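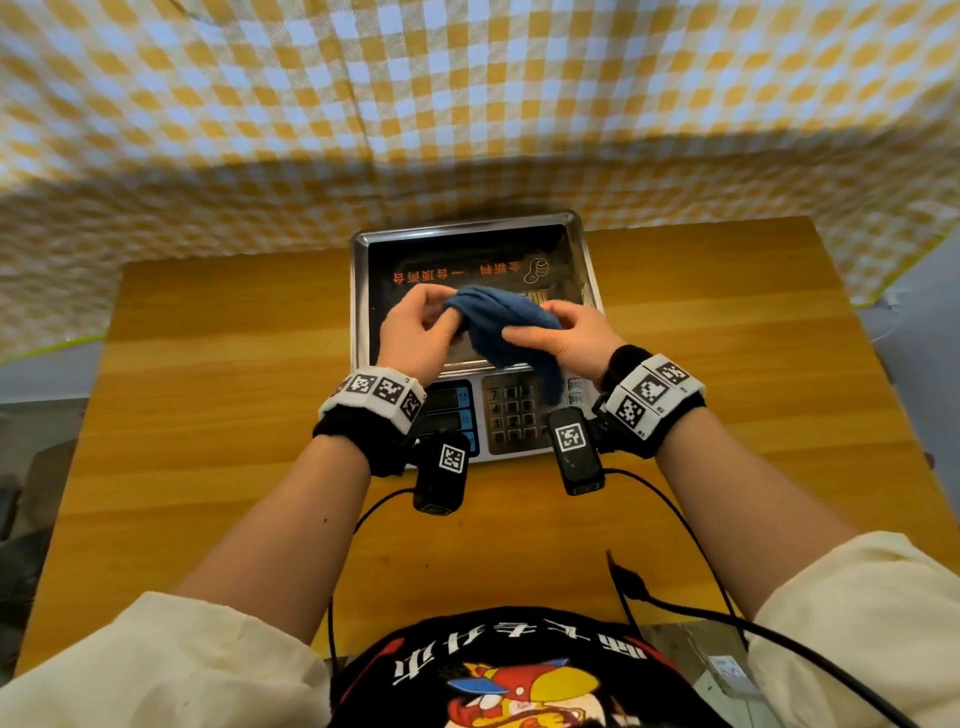
Balança eletrónica de bancada, prato em inox

Olá! Sou a Eulalia Jara e trato da loja Escobar, por isso são estas as balanças que uso todos os dias ao balcão (e que já me viram fazer muita conta à pressa). A Privex é a que mais vendo, e percebo porquê!

O prato é retangular, em aço inoxidável, com rebordo levantado a toda a volta. Parece um pormenor, mas quem pesa feijão ou amêndoa a granel sabe o jeito que dá... Limpa-se com um pano macio, sem esfregões, que riscam o brilho num instante. 

O teclado numérico fica na frente, prateado, ao lado dos visores. Marca-se o preço por quilo, pousa-se o produto e pronto, aparece o total. Guarda até 23 preços na memória, o que para uma mercearia pequena chega e sobra. Para as feiras há bateria interna: carrego-a de noite e às 8 da manhã está pronta para sair comigo.

Ah, e as inscrições do prato estão em chinês, com letras cor de laranja e um desenho de moedas. Os clientes acham graça, eu também já me afeiçoei!

Preço: 70 euros, com cabo de alimentação
Capa de proteção Drarkedine: vendida à parte
Levantamento na loja ou envio pela Stastcombe

Se tiver dúvidas sobre a calibração, escreva-me antes de encomendar. Em dezembro as encomendas demoram um bocadinho mais, mas respondo a toda a gente.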